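Categoría: Proyectos > Seguimiento > Informes de avance

Informe de avance a la entidad financiadora
Jornada de demostración en la sede de Zekodthorpe, 2021-03-15

La jornada estaba prevista en el plan de trabajo como cierre de la segunda fase. Asistieron representantes de la financiadora y dos técnicos de Xavier. Bleddyn Hopkin presentó el estado del proyecto Jultix y Lleucu Yorath dirigió la demostración en el simulador.

Se trabajó con la cocina virtual, en la que el brazo se sitúa junto a una encimera larga con objetos muy distintos entre sí: una olla, utensilios y piezas de forma irregular. El catálogo de modelos tiene ya 378 objetos y el registro acumula 2.602 ensayos simulados. El plan permite llegar hasta 3.000 antes de pasar al equipo físico. 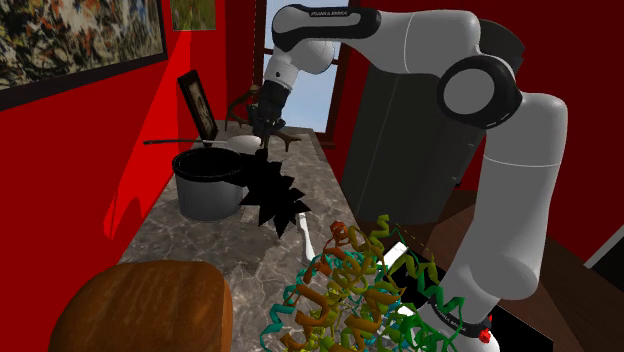 Fasil Wubshet preguntó en el turno de intervenciones si tanta mezcla de objetos no complicaba la lectura de los resultados, y pidió que los ensayos con utensilios de cocina se informaran por separado. Se aceptó la propuesta. De los ensayos registrados, 759 entran en ese grupo y tendrán tabla propia en el próximo informe.

Quedan dos asuntos pendientes. El primero es la revisión de los modelos de contacto, que lleva tres semanas de retraso por el cambio de servidor. El segundo es el acuerdo con Harley para el uso de su laboratorio; Elsie Lockwood envió el borrador y falta la firma. No se solicita ampliación de presupuesto. La próxima visita se propone para julio, en el mismo lugar.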